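Wrist camera sees mostly gripper after swapping to the Joltport – move the camera or change it?

Posted by Rongrong Qiu, August 2, 2022

I have two grippers on trial for a kitchen job, putting plates in and out of a dish rack. The first is a Lanar two-finger one and the second is a Joltport with longer fingers. Both go on the same arm with the same wrist camera. With the Lanar I had a decent view of the rack. With the Joltport the body of the gripper takes up the whole top of the view and one finger comes down the left side. The rack ends up in the bottom right corner when I'm near it.

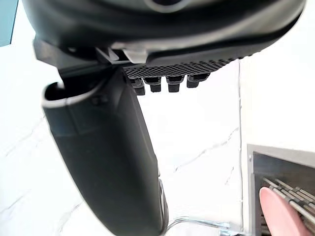

My detector was trained in March on 1,000 stills from the Lanar, so I'd like to keep those usable if I can. The bracket lets me turn the camera by 90 degrees but not tilt it. Has anyone run this gripper with a close camera? I don't want to buy another lens if a longer bracket will do.

Kirsten Bach

We compared the same pair last year and kept the Joltport, as it held thin rims better. Don't turn the camera, you only move the blocked part to a different side. We printed a bracket that sits 4 cm further out and tilts down 6 degrees. The finger is still in view but the housing is mostly gone. Check your cable length first, ours pulled tight at full wrist rotation and we had to reroute it.

The old stills won't match the new view. I'd mask out the gripper in both sets and train again with a small batch of new ones – that worked well enough for us. You will also need to redo the hand-eye calibration after moving the bracket, even if the shift looks small.

Jinlong Zheng

just get a wider lens. I use the Peltonen one, no problems

Guilan Ding

A wider lens will show more of the rack but also more gripper, and the plates get smaller in the picture. I tried it and went back. If you can spare the space, put a second camera on a fixed post looking at the rack and use the wrist one only for the last bit of the approach. Also lock the exposure if your wall is pale. Mine kept shifting whenever the dark gripper filled more of the view.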